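Speaker notes, 6/25/23. Talk is 11 minutes, then questions. Water on the left of the lectern, clicker on the right, don't swap them again.

## Opening (slides 1 and 2)

Hello everyone, I'm Lucinda Marchetti and I play far too much Herklow. If you've never played it, it's the phone game where you walk about in the real world and catch little weather spirits, and if you *have* played it then you already know why I look tired this week. Hands up who's here because of the raid changes? (Wait for hands. If it's loads, skip the explainer slide and go straight to slide 4.)

Quick version for the rest of you. Raids used to be open. You walked up to a beacon, you tapped it, you were in with whoever else happened to be standing there. From the next update you need a raid lobby, and the lobby has a host, and the host picks who comes in. That's the bit everyone's been shouting about!

## What's changing (slides 4 to 6)

Go slowly on this, I rushed it in the run-through.

- Lobbies stay open for 60 seconds once the host taps Ready. The old timer ran for ages and you could wander off and buy a coffee.
- You get 2 free lobby passes a day. Anything past that comes out of your shop coins.
- Remote players can still join, but only if they're on the host's friends list.
- Storm raids (the purple ones) keep the old open system for now. Ranlow, who make the game, have said they'll look at it again in March.

Pause here. Somebody will want to ask about passes carrying over to the next day. They don't. I've checked, I tried it on the test build and my spare pass vanished at midnight while I was looking at it, which was a bit heartbreaking.

## Who does it help? (slide 7)

So my own feeling has shifted on this. When the patch notes came out I was properly cross, I wrote a very long post and then deleted most of it. My home beacon is the bus shelter by the park and there's never a crowd, so anything that makes it harder to fall in with strangers is bad news for me.

But then I went to play in Vovititz for a weekend, where there's a group that meets at the fountain, and they love it. They've been asking for lobbies for ages. With the old system you'd get a good team lined up, all the right spirits, and then a couple of people would pile in at the last second with whatever was at the top of their bag and the whole thing would fall over. Tell the fountain story here if there's time. If not, leave it, it's a long one.

I still think small places lose out. Two passes is mean if your only raid of the day fails because it was you and one other person. I'd like failed raids to give the pass back. (People clapped at this bit last time, leave a gap.)

## Best spirits for the new raids (slides 8 and 9)

Right, the practical stuff, and people will want to take photos of these slides so don't click on too fast.

Gavrilă first. If you've got one, power it up. It's the frost spirit with the long ears, and its charged move hits the whole line instead of just the front. In the shorter lobbies you can't sit there rearranging your team, so you want something that's good against nearly everything, and this is the one.

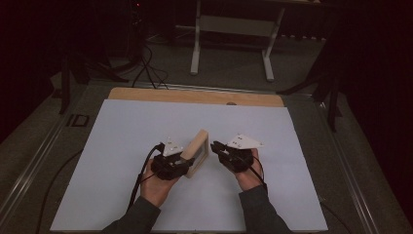

Second slot, something that heals. I don't mind which. I use a Mosswick because I caught it on my birthday and I'm soppy about it, but the numbers are better on the pond ones.

After that it's down to what the beacon's weather is doing. Look at the icon *before* you tap Ready! I know that sounds obvious. I have lost raids to fog more often than I'd like to say in front of a room.

And save your team. There's a save button now, top right of the team screen, it's tiny and grey and easy to miss. Name the teams something sensible. Mine are called "rain", "not rain" and "help".

## Hosting without falling out with people (slide 10)

Keep this short, I get preachy.

If you're the host, say out loud who you're waiting for. If somebody's new, let them in even if their team's a bit rubbish, they've got to start somewhere and you probably had a rubbish team once too. If you need to kick someone for being idle, fine, but give them a shout first in case their phone's frozen.

## Questions

Likely ones: tablets (yes, but the map's jerky), trading (no change in this update), whether the old badges still count (they do, they've just moved to the second page of your profile).

Friend code is on the last slide. Leave it up while people are packing away.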